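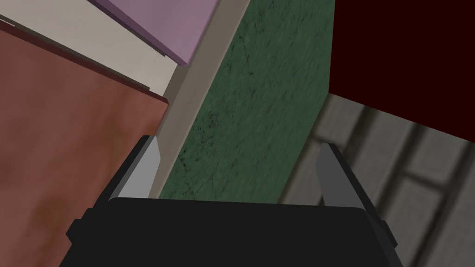
Notebook: Brosten tract, listing prep
January, entered by the survey desk

Started on the Brosten file at 8:40. The seller's old listing gives one farmhouse at 1,705 square feet. Our tape measure sheet comes to 993 on the main floor and up to 912 upstairs, depending on how the low ceiling over the back bedroom is treated. Those don't add up to the old number either way. Leave square footage blank in the draft until the second floor is measured again.

Road frontage is on Chevalier Lane. The deed calls it Bisano Road in 2 places, so the title office needs a note on the name change before we send anything out.

Stasow plat came back with the creek as the east line. The fence sits well west of it. Asked for the older plat too.

Still open: septic permit, well depth, whether the hay lease runs past spring. County office closes at 4:30, try them first thing.

Draft saved in the shared folder under Brosten, land and house together. Do not split the parcels yet.

Last updated: January, 3:15 pm
Contact the survey desk | Back to top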